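Ticket 267: Gokby arm stops short at the pump bottle station
Opened by: Lourenço Falcão, packing and samples, Umulard
Status: Open, waiting on reply
Last updated: 2022-10-04

Hello again, and thank you for being so patient with me on the last one! I've tried to put down everything this time, even the bits that may not matter.

The arm reaches the bottle fine, closes its fingers, and then every so often stops with "grip not confirmed" and waits for one of us to come over and press Resume. On the morning run it did this 13 times. The Rocha jars never give it any trouble, only the little clear bottles with the pumps.

What we've tried so far:

Restarted the controller and left it off for 15 minutes. Same message.
Wiped the fingertips with the cloth you sent. Maybe a bit better, though I could be fooling myself.
Loaded the Drilska settings from March. Worse, so I put the current ones back.
Dropped the speed to 45 percent. Fewer stops, but then we fall behind and Packing starts filling by hand again.

I should say how this lands on our side. Before the arm came, two of us stood at that table all shift, and my wrists don't miss it one bit. Now one person looks after the station and does labels in between, which was a lovely arrangement until the stops began. You can't settle into the labels when you're listening for the beep, and the newer folks feel they've broken something every time it goes off (I keep telling them they haven't). 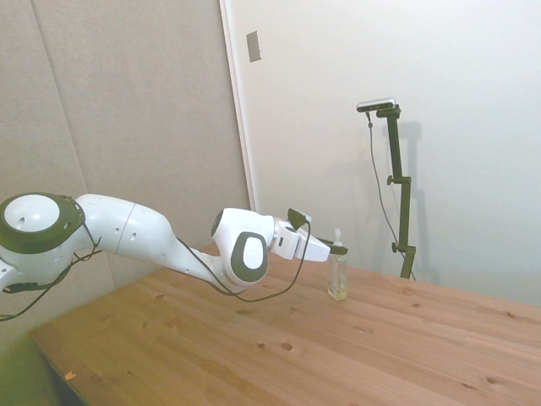

My own guess is the grip height. The fingers close on the shoulder, right under the pump head, and the glass slopes there. Could we teach it to hold lower, on the straight part? I have the login for the teach screen but I'd much prefer one of you on the phone while I poke at it. Mornings before the first run are best for me.

Reply from support, same day:
Hi Lourenço, your notes are a big help. Please leave the speed at 45 for now and don't change the grip point yet. Could you export the grip log from the last run and attach it to this ticket? We'll go through it and call you before tomorrow's first run.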